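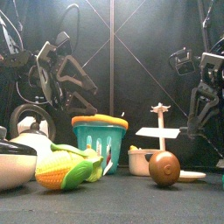
Progress report to the Indlow Community Fund
Flivotov Toy and Household Library, September

Sorting of the home corner stock is on schedule. We had 163 donated items waiting at the start of the period and 83 have now been checked, cleaned and entered in the catalogue. These include play food, kettles, pots with lids, saucers, baskets and cloths.

Items go out to families as kitchen sets. Elsie Nepia has made up 10 sets so far against a target of 12. The last two are held up by missing lids. Afiq Chin has written to Piątek about spares and is waiting on a price.

Play food has been the slowest category. Pieces with leaves or deep texture take longer to wash, and we have stopped putting them through with the crockery. Rizal Kusuma now does them by hand in a separate tub.

Labelling has changed. Stickers came off in the first wash, so each set now has a tie-on tag and a printed contents card. Oliwia Cieślak is translating the card into Polish.

Spending is within budget. The shelving line is underspent, as Flakow has not yet invoiced us for the second bay. We ask to carry that amount into the next period.

Next steps are to finish the remaining items, complete the last two sets and open evening borrowing until 7 pm.

Prepared by Haziq Lumbantobing

Last updated: September
0 comments
3 shares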